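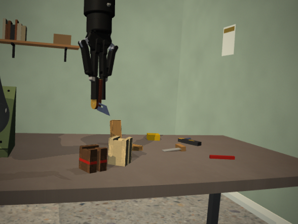
第7章　把持の喪失と工具の落下

この章で学ぶこと
ロボットが刃のある工具を保持したまま停止するとき、手先に何が起こるかを理解する。
動力遮断時の把持力の挙動を、駆動方式ごとに説明できるようになる。
シミュレーション上の検証で見落とされやすい停止条件を列挙し、検証計画に組み込めるようになる。
異常発生後の現場保存、原因調査および再起動の手順を、役割分担とともに記述できるようになる。

前章までは、ロボットアーム本体の動作範囲、速度および人との距離を対象として、危険源の同定とリスク低減の手順を述べた。本章では手先に目を移し、エンドエフェクタが保持している物、とりわけ刃物や先端の尖った工具が意図せず離れる事象を扱う。

アームの衝突に対しては、教育も規格も設備も長い蓄積がある。柵、光線式センサ、速度監視といった対策は、読者の多くが実習で触れたことのあるものであろう。一方、把持の喪失は、アームが正しく止まっている間にも起こる。制御盤には異常が表示されず、アームは指定された姿勢を保ち、その手先から工具だけが落ちる。停止したことを確認して近づいた作業者にとって、この危険は予測しにくい。

7.0　導入事例：木工試験セルにおける工具落下

本章全体を通じて参照する事例を最初に示す。以後の各節では、この事例を「導入事例」と呼ぶ。

6月、木製部品の仕上げ加工を研究していたChisholm試験所において、多指ハンドに保持されたスクレーパが保護停止中に落下し、作業台上の木片に当たって跳ね、床に落ちた。負傷者はなかった。ただし、落下の時点で作業者1名がセルの開口部に手をかけており、工具の最終位置は作業者の足元に近かった。試験所はこれを重大なヒヤリハットとして扱い、セルの運転を72時間停止して調査を行った。

セルの構成
セルは、天井側の架台から下向きに取り付けられた垂直多関節アーム、Otex製の多指ハンド、作業台および隣接する据置型の加工機からなる。全体の設計と据付はJurentが担当し、動作プログラムの事前検証にはシミュレーション環境Stomariが用いられた。作業内容は、作業台に並べた大小の木製ブロックの稜線から、接着剤のはみ出しを手工具で削り取るというものである。専用の刃具をアームに直付けする案も検討されたが、人が使う工具をそのまま持ち替えて使えることが研究の目的に含まれていたため、多指ハンドによる把持が採用された。

ハンドの指は、開閉を電動機で行い、閉じた状態の維持にも電流を必要とする方式であった。指の関節には弱い復帰ばねが組み込まれており、電流が失われると指はゆっくりと開く方向に動く。ハンドの電源は24 Vで、アーム制御盤から分岐した回路によって供給されていた。

経過
当日の午前、装置は通常どおり起動され、始業点検の記録にも不備は認められない。午後の運転中、隣接する加工機の切りくず受けを確認しようとした作業者が開口部に近づき、検知装置が働いた。アームは設計どおりに減速し、作業台中央の上方で停止した。工具の刃先は、積まれた木片のすぐ上にあった。

作業者は停止を目視で確認し、開口部の縁に手を置いた。停止から2秒後、工具の柄が指の間で傾き始め、続いて刃の側から落下した。作業者は音に気づいて身を引いた。操作盤には「保護停止中」の表示のみがあり、把持異常を示す表示や警報は出ていなかった。

作業者は非常停止ボタンを押し、当番の安全担当者であるジンレ・ケカナ（Zinhle Kekana）に連絡した。ケカナは工具と木片の位置を動かさないよう指示し、制御盤の履歴を保存したのち、セルの主電源を施錠した。この初動は後の調査に大きく寄与した。電源を切る前に履歴を退避させたことにより、ハンド側の電圧低下の時刻を秒単位以下の精度で確認できたためである。

調査の結果
調査は、試験所の設備安全を担当するヴォイチェフ・クラトフヴィール（Vojtěch Kratochvíl）を責任者として行われた。報告書は、次の事項を確認している。

第一に、ハンドの電源回路が、アームの駆動電源と同じ安全リレーの下流に接続されていた。保護停止が成立すると、アームのブレーキが作動すると同時に、ハンドへの給電も断たれる。図面の初版ではハンド電源はリレーの上流にあったが、据付段階で配線経路を短縮する変更が行われ、その際に接続点が移されていた。変更票には「配線経路の変更」とのみ記載され、安全回路への影響を評価する欄は空白であった。

第二に、電源が断たれてもハンド内の蓄電要素に電荷が残るため、把持力は直ちには失われなかった。この遅れによって、停止直後の手先は正常に見えた。据付時の受入試験では停止後すぐに復帰操作を行っており、把持力が下がりきる状態は一度も観察されていない。

第三に、Stomariによる事前検証では282通りの動作条件が試されていたが、いずれも把持が成立した時点で工具をハンドに剛に結合する設定が用いられていた。この設定では、指の力がどのように変化しても工具は手先から離れない。保護停止の模擬も行われていたものの、検証の対象はアームの制動距離に限られていた。

第四に、作業手順書には「停止を確認してから開口部に近づくこと」と記されており、保持中の工具に関する記述はなかった。作業者の行動は手順書に沿ったものであり、報告書は作業者の過失を認めていない。

7.0.1　事例を読むための視点

導入事例には、部品の破損もプログラムの誤りも含まれていない。安全リレーは規定の時間内に作動し、アームは止まり、ハンドは仕様書に記載されたとおりに開いた。個々の機器がそれぞれの仕様を満たしていながら、組み合わせた結果として危険な状態が生じたものであり、この種の事象を本書では「統合起因の異常」と呼ぶ。

統合起因の異常を調べるときは、故障した部品を探すという手順だけでは原因に到達しにくい。必要となるのは、各機器が停止時にどの状態へ移るかを並べ、その組合せが全体として安全であるかを確かめる作業である。導入事例にこれを当てはめると、アームにとっての安全側は「動力を断ち、その場に留まる」状態であり、刃物を持ったハンドにとっての安全側は「動力が断たれても握り続ける」状態である。両者を同じ遮断信号で制御したことが、矛盾の出発点となった。

ただし、「握り続ける」ことが常に安全側であるとはいえない。人の手や指がハンドに挟まれた場合には、動力遮断とともに力が抜けることが求められる。協働用途のハンドに復帰ばねを備えたものがあるのは、この要求に応えるためである。設計者は、挟まれの解放と工具の保持という相反する要求のうち、対象の作業においてどちらがどの条件で優先されるかを定め、その判断を記録に残さなければならない。Chisholm試験所の当初のリスクアセスメントでは、挟まれの危険源は検討されていたが、保持物の落下は「軽量物につき影響小」と一行で処理されていた。質量の小さい工具であっても、刃を備えている場合には、落下エネルギーのみによって危害の程度を見積もることは適切でない。

7.0.2　試験所が講じた措置

調査後、試験所は次の措置をとった。措置の妥当性については7.4節および7.5節で改めて検討するので、ここでは内容の紹介にとどめる。

ハンドの電源をアームの駆動電源から分離し、保護停止の際にも給電が維持される回路とした。非常停止の際には給電を断つが、指の駆動部に機械式の保持機構を追加し、無通電でも把持が維持されるようにした。あわせて、挟まれが生じたときに外部から手動で保持機構を解除できるレバーを設けた。

刃のある工具には、柄の端に落下防止用の索を取り付けた。索は当初、アームの手首部に固定する計画であったが、工具の持ち替えのたびに指の関節へ絡むおそれが指摘され、長さと取付位置を変えた試験が繰り返された。最終的には、工具ごとに索の長さを定め、持ち替えは決められた置台の上でのみ行うこととなった。

操作盤の表示も改められた。従来の「保護停止中」に加え、ハンドが工具を保持しているか、および保持機構が有効であるかを別々の表示灯で示す。作業手順書には、保持中の工具がある場合には、停止後であっても工具の下方とその周囲に身体を入れないことが追記された。

シミュレーションについては、剛結合の設定を用いた検証結果を「経路の検証」に限って有効とし、把持の検証には接触と摩擦を計算する設定を用いることとした。加えて、電圧の低下を時間の関数として与え、把持力がなくなるまでの過程を再現する条件が検証計画に加えられた。クラトフヴィールは報告書の所見欄に、「検証の件数は、検証した範囲の広さを示すものとして読まれてはならない」と記している。

7.1　把持の喪失の分類

把持の喪失とは、エンドエフェクタが保持すべき対象物を、意図された時点および場所以外で保持できなくなることをいう。対象物が完全に離れる場合のほか、指の間で回転し、または滑ることによって、所定の姿勢から外れる場合も含む。刃物では後者も重大である。柄が指の内側にとどまっていても、刃の向きが変われば、次の動作で刃先が予定外の位置を通過するからである。

把持の喪失は、原因の所在に応じて次の四つに分けられる。

（a）動力に起因するもの
電源、空気圧または真空の低下により、把持力が必要な値を下回る場合をいう。導入事例はこの分類に属する。低下が緩やかであるほど、停止と落下の時間差が大きくなり、作業者が接近する時間帯と重なりやすい。

（b）接触に起因するもの
指先の摩耗、油分や粉じんの付着、柄の表面状態の変化などにより、同じ力で握っても滑りが生じる場合をいう。木工の工程では微細な木粉が指先の被覆に付着し、摩擦の状態を変えることがある。清掃の間隔は、運転時間のみによらず、削った材料の種類と量を考慮して定める。

（c）外力に起因するもの
工具が対象物に食い込む、周辺の設備に触れる、急な減速によって慣性力を受けるなど、手先に想定を超える力が加わる場合をいう。細長い工具では、先端に加わる小さな力が柄の部分で大きなモーメントとなる。ブロックの木目や節に刃が掛かる場合が典型である。

（d）指令に起因するもの
開放の指令が誤った時点で出される場合、または持ち替えの途中で一方の指が先に離れる場合をいう。プログラムの誤りに限らず、異常からの復帰操作において、ハンドが初期化動作として指を開く場合もここに含まれる。復帰操作は作業者がセルの近くにいる状態で行われることが多く、特に注意を要する。

実際の事象では、複数の分類が重なることが少なくない。導入事例においても、落下そのものは（a）によるが、工具が刃の側から傾いた点には、柄のどの位置を握っていたかという（b）に関わる条件が影響している。報告書に添えられた再現試験では、把持位置を柄の中央に近づけると落下までの時間が延びた。しかし落下そのものは避けられず、把持位置の調整は単独では低減方策として採用されなかった。

次節では、分類（a）について、電動式、空気圧式および真空式の各ハンドを取り上げ、動力遮断後の把持力の時間変化を求める方法を述べる。計算に先立ち、手元のハンドの仕様書を用意し、「無通電時の動作」または「動力喪失時の動作」に該当する記載を確認しておくこと。記載が見当たらない場合は、製造者に文書で照会し、回答を得るまでは把持力が保たれないものとして扱う。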